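The Shrinking Package

When Kerstin Janssen took over purchasing at Trurna, a small chain of neighborhood grocery stores, she inherited a shelf plan from 2 owners back. It assumed that a box of crackers was a certain width and that it would stay that way. By her first December on the job, hardly any of it matched what was coming off the truck.

Packages have been getting smaller for years. The price on the tag stays put and the weight printed on the front drops a little. Shoppers notice it with candy and coffee first, then with everything else. What gets less attention is the work this makes for the people who sell the stuff. A new size means a new case count, a new shelf label and often a new spot in the aisle.

Janssen keeps a paper ledger of the changes. It covers 800 products, and in the past year she wrote in 111 of them again, most by weight and a few by shape. Snack foods and baked goods lead the list. Soap is close behind.

Small flat packs are the hardest to place. They slide, they fall over, and a customer looking for the old size walks right past them. Trurna moved most of its single-serve items into shallow trays near the register, where they sell better but also go missing more often.
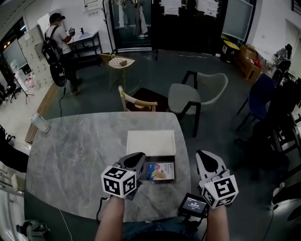
Birgit Strobel sees it differently. "I live by myself and I was throwing out half of every big pack," she wrote to the magazine after our last piece on food prices. "Give me the small one. Just charge me a small price for it."

The price is where the trouble lies. A small pack costs nearly as much to fill, seal and ship as a large one, and the maker passes that along. Darius Sima ran a packing line at Krajewska for 35 years and says the food was often the cheap part. The carton, the film and the time on the line were what the managers argued over. Changing a carton meant stopping the line, resetting the folding equipment and running test boxes until the glue flaps closed square. So when a company did go through with it, it tended to stay with the new size for a long time.

Tall, narrow cartons came out of those same arguments. A box that shows less of its side and more of its height takes up less room on the shelf, so a store can fit more of them in a row - and from the front, the shopper may not see that the box has lost depth. Sima remembers one redesign at Krajewska that kept the front panel exactly as it was and took everything off the back.

Color matters too, he says. A strong single color reads from across a store, and a buyer who knows the color may never check the weight.
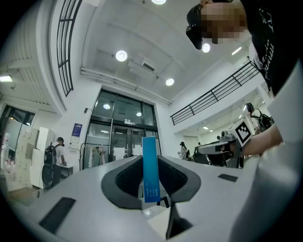

Reading the Unit Price

The best tool a shopper has is the unit price, the small figure on the shelf tag that gives the cost per ounce or per pound. Marlene Stöcker teaches a household budget class and spends a full evening on it. Her students bring in their own receipts and work out what they paid by weight.

Some tags give the price per ounce and the one beside it gives the price per item, and then the two can't be compared without a calculator. Stöcker tells her class to pick the ten things they buy most and write down the weights at home. The next time one changes, they will know.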